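Fuven changes how it looks after its hand-held grippers

1/27/19

Fuven has rewritten the upkeep routine for the hand-held grippers at its tabletop handling station, after a run of sessions last July in which jaws drifted out of line before anyone caught it. The new routine went up on the company's shop page this week. It covers one station and the pair of grippers that belongs to it.

The station is a plain one. An operator holds a gripper in each hand and works over a wooden table, picking up light household items such as scoops and trays. Each gripper carries a black-and-white marker, and the tracking software, a package called Nullance, uses the markers to work out where the tools are. The recorded motions are later played back on a two-armed cell that Fuven runs in another building.

Most of the July trouble came down to the pads and the marker mounts. Dust and skin oil had built up on the gripping surfaces, and two mounts had worked loose on their screws. Nullance kept reporting a position, but the position was off, and 184 recordings had to be thrown out.

Under the old routine the grippers were checked once a week. They are now checked at the start of every session, at the table, by the person who is going to use them. The steps, as Fuven lists them:

1. Charge both grippers fully and switch them on. Do not start a session with one charged and one part-charged.

2. Look over the contact surfaces up close. Wipe the mesh pad with a dry lint-free cloth, then run a thumbnail along the rubber strips to feel for lifted edges.

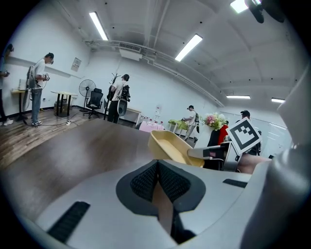
3. Check the marker mounts. A mount that moves under light finger pressure gets its screws tightened and goes back through calibration.

4. Open and close each jaw 100 times with nothing in it. Listen for clicking. A gripper that clicks is tagged and put on the repair shelf.

5. Run the tray check. Set trays on the table, bring the jaws up to a tray from the side, and compare the jaw position on the screen with the real one. Move the tray, turn it, and try again.

The tray check is the part that is new. Fuven used to calibrate against a metal block clamped to the table, and the block always sat in the same spot. Trays can be put down at any angle — closer to what the operators deal with once recording starts. The limit is 2 millimeters. Anything over that means a fresh calibration.

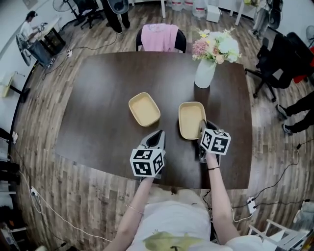 Both grippers at the table with two tan trays. The marker cubes sit over the operator's hands.

Repairs are handled by Chraibi, a small workshop that also supplies the replacement pads. Pads come in packs of five and are swapped as a pair, left and right together, even when only one is worn. The worn ones go back to Chraibi to be measured.

Fuven said the opening checks add some time to each session and that operators had asked for a shorter jaw test. The count stays where it is for now. A second station, using a gripper from Tultik with a different pad, will get its own list once the parts are in.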